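Urnow to Stop Sponsoring Blog Giveaways Until Entry Rules Are Readable

Outdoor tableware seller will fund only those contests that publish odds, closing time and winner notice in plain words

FOR RELEASE THURSDAY

Urnow, which sells tableware for patios and picnics, said today it will stop putting up prizes for group blog giveaways unless the organizers agree to a short set of rules. The company has sponsored 17 such giveaways through blogger networks since it began. It does not plan to sponsor an eighteenth on the old terms.

The decision follows an in-house review of those 17 contests. Urnow's marketing lead, Waraporn Srisuk, asked for the review after the company was invited to join another summer event and she could not work out from the invitation what the prize money was supposed to buy.

"We were told it would build community," Srisuk said. "I asked what that meant and got a chart of follower counts. I have seen a lot of those charts. I would like to meet one of the followers."

The review looked at how each contest was run, who entered, and whether anyone who entered later bought so much as a napkin ring. Its findings do not flatter the format, and they do not flatter Urnow, which kept paying for it.

In 13 of the 17 contests, the number of people likely to win was never stated. In six, the closing time was given without a time zone. Several required entrants to follow long lists of social accounts, most of which had no connection with the prize. One contest, for a set of picnic bowls, asked entrants to follow 40 accounts, including a mattress blog and two pages that had already been deleted by the time the contest opened.

Urnow said it had no quarrel with the bloggers, many of whom put in long evenings for very little. Its quarrel is with the package: a sponsor pays, an organizer assembles a list, each blogger on the list pays a fee to be followed, and a reader who only wanted a serving dish spends a lunch break clicking boxes. What the reader learns about the dish in that time is anyone's guess. The review could find little sign of it in sales.

Under the new rules, a giveaway backed by Urnow must:

State how many prizes there are and what each one is.
Give a closing time with a time zone.
Accept an entry by email, with no account to follow and nothing to share.
Say on the same page when the winner will be told, and how.
Post the winner's first name and state once the prize has been accepted.
Say plainly that Urnow supplied the prize, near the top and in normal-size type.

Bloggers may still invite readers to follow them. They may not make it a condition of entry, and they may not award extra entries for it. Daily bonus entries are out as well. The company said it had never heard a good argument for making a grown adult come back every morning to press the same button.

The first giveaway under the rules will run in May with Penner, a family blog about cooking and eating outdoors. Its writer, Mutua Kimaro, agreed to the terms after what he described as a fairly grumpy phone call.

"I told them my numbers would drop, and they will," Kimaro said. "Giveaway followers leave the week after anyway. I've watched it happen every summer. I'm not sure email entry will do any better, but I was tired of explaining to my own sister why she had to follow a stranger's candle page to win a plate."

Kimaro will choose the prize from the current Urnow range and will write about it as he sees fit. Urnow will not read the post before it goes up. The company will pay for shipping within the United States and will cover a replacement if the prize arrives broken, a point on which 11 of its earlier contests were silent.
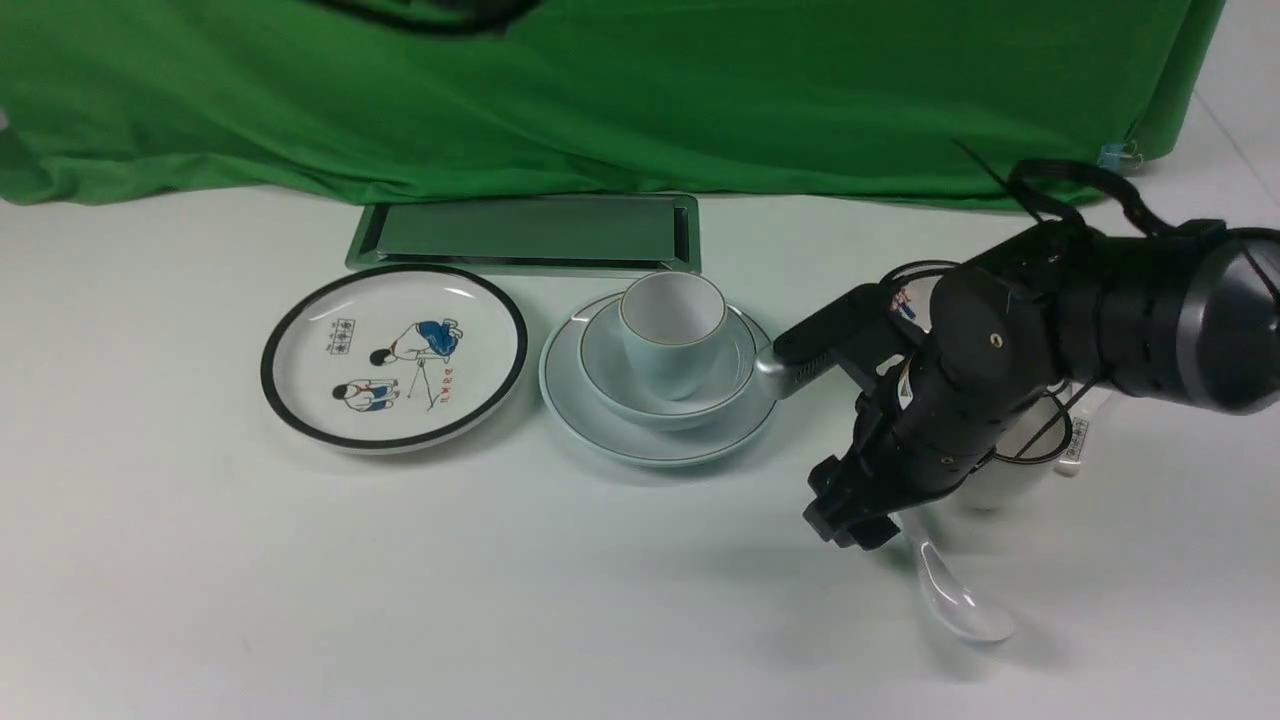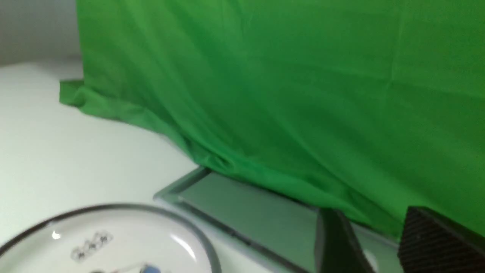 Two other companies were approached about adopting the same terms. Nomalia, which makes folding chairs, said it would wait to see the results. Sultasix, which supplies the entry form used in most of Urnow's past contests, offered a version of the form with fewer boxes. Urnow tried it and found that the boxes had been moved to a second page. Talks continue, though Srisuk said she was not holding her breath.

The company is making no promise that the change will raise sales, win followers or improve anyone's summer. It will publish the number of entries received after the Penner giveaway closes, along with what the giveaway cost. If the result is poor, Urnow said, it will print that too and spend the money on better packing material, which customers have been asking for in writing.

Bloggers who would like to host a giveaway under the new rules may write to the marketing desk. A media kit is not required. Please include a link to a past giveaway and the page where its winner was announced. Requests without the second link will be answered last.

About Urnow

Urnow sells plates, trays, bowls and serving pieces for eating outside. It sells through its own website and a small number of independent shops.

Media contact

Waraporn Srisuk, Marketing, Urnow
Calls returned weekdays before 4 p.m.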